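Worbridge opens its newly arranged household aisle in Karngate

KARNGATE, 27 Jan 2022 – After a long and happy stretch of planning, Worbridge is delighted to welcome shoppers to the new household aisle at its Karngate store.
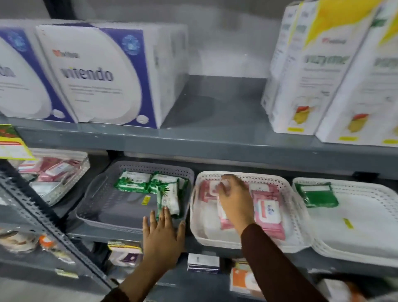
The aisle runs to 14 bays, with wet wipes and other small packs kept in open baskets that are easy to reach into, and the bigger cartons up above.

"Our customers asked for this again and again, and we're so pleased to finally share it with them," said store manager Simone Frota.

The first 200 shoppers will receive a voucher, and a second store, in Kovthorpe, will follow in August.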